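3.2 Work surface and objects

Wear on household packaging is usually reported by material, with little said about the surface on which the items are handled. In the Larnstead sessions we kept the surface plain and white. A pale ground makes scuffs and small specks easy to find, and it can be wiped between items. 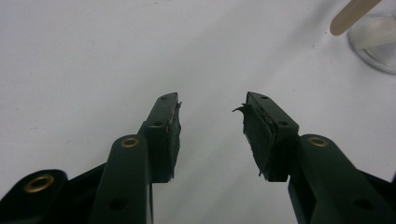 Items were drawn from the Hawthorne list, which holds 418 entries under 8 headings. Jars with separate lids come under the heading for storage, and rolls of tape under the one for stationery. The two were often handled together — labelling and sealing are common kitchen jobs, and Song's earlier survey of 81 homes found tape kept in the same drawer as spare lids.

A clear jar is harder to place than its size suggests. Its rim is easily lost against a white board, and the lid, when it is also clear, more so. Masking tape has the opposite quality: it shows up well from most angles.

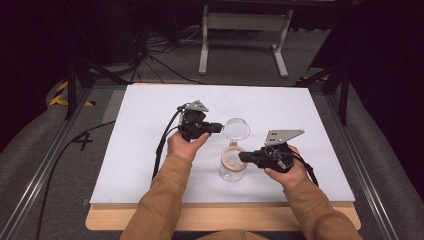
Figure 4. Glass jar on the white board, with round transparent lid and roll of beige masking tape.

Lids were logged as separate items throughout, even where the list gives jar and lid a single entry. This affects the totals in Section 4.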